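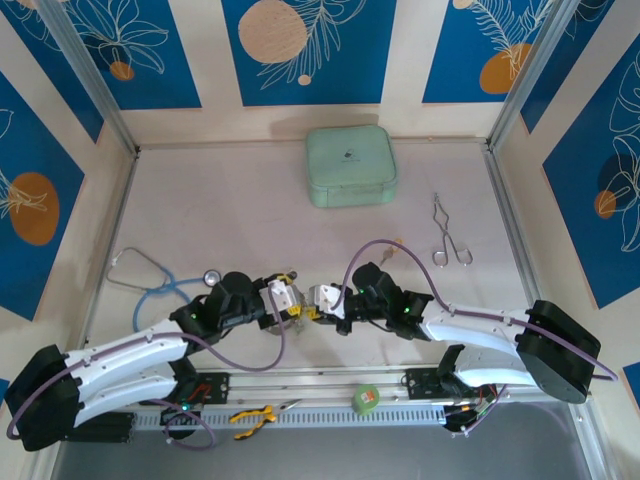

## 4. Setting up your first tidy-up chore

By now your Kasa bench is bolted down, both arms have been homed, and you've probably spent a pleasant few minutes just watching them wave. Good! This section takes you through the first real chore, which is picking up small things from the tabletop and putting them away in a case or tray. Please read the whole section once before you start, even if you're the sort of person who never does that (Lai-ching Chu, who wrote most of the steps, is that sort of person, and she asked me to put this in).

A word about what to expect. People ask us all the time whether the bench can do chores yet, and the fair answer is "a few, slowly, with you in the room." Rigid things with an obvious place to hold them go well: tongs, pliers, a roll of tape. Soft tubing is harder, and a stethoscope is harder still, with stiff metal at one end and floppy tubing at the other. Zippers are a chore all by themselves, and thin, clear items are the hardest of the lot. In our November trials at Mikstead, the bench put away 16 tools in the time it took Yannick Mallet to clear the same table, make tea and come back to watch. We were still very pleased with it.

### 4.1 Before you begin

1. Press **Pause** on the control panel and wait for both arms to stop moving.
2. Run your eye along each cable from the base to the wrist. It should have enough slack for the arm to reach the middle of the table, and it should sit in its clips wherever there are clips.
3. Clear the front rail. Tools tend to collect there while you're setting up, and the bench only looks for objects on the tabletop.
4. Open the case you want things put into. The zipper routine is experimental and is turned off when the bench arrives.

> **Caution:** Keep hands, sleeves and hair out of the enclosure whenever the arms are live. They can start moving after a long stillness, particularly when the software is deciding which arm should go first.

### 4.2 Teaching the pick

1. Place one object near the center of the table, at least 40 mm from anything else.
2. Choose **Chores > Tidy > New object** and type in a name. Plain names like "tongs" are easiest to find later.
3. Guide either gripper to the spot where you'd hold the object yourself, and press **Mark**.
4. Guide it to the drop-off place and press **Mark** again.
5. Repeat steps 3 and 4 until you have 4 good examples, turning the object a little each time.
6. Press **Try it**, and keep a finger near **Pause** for the first run.

**Note:** For tongs and pliers, mark the grip close to the pivot. If you mark it out on the handles, they may swing open on the way over, and then you'll be fishing them out from behind something.

### 4.3 Passing from one arm to the other

Use a handover when the object starts on one side and its home is on the other.

1. Set **Handover point** to the middle of the table.
2. Lower the speed to 40 percent.
3. Set the receiving gripper to close before the giving gripper opens. The default overlap is 300 milliseconds, and it suits most hand tools.
4. Run the handover with something you wouldn't mind dropping.

For small or see-through items, stay beside the bench and check each pass by eye. Man-lok Chang likes to put a bit of colored tape on anything clear, and we've borrowed the habit.

> **Caution:** Don't use this chore for glass, blades, medicines or anything that has to stay sterile.

### 4.4 If the chore stops partway

- **"Lost object":** Pause, put the item back near the center, and press **Resume**.
- **"Arms too close":** Choose **Back away**. Don't pull the grippers apart by hand.
- **Same item missed again and again:** Delete its examples and teach it afresh, using the lighting you normally have in the room.

Settings for folding cloths are in Section 5.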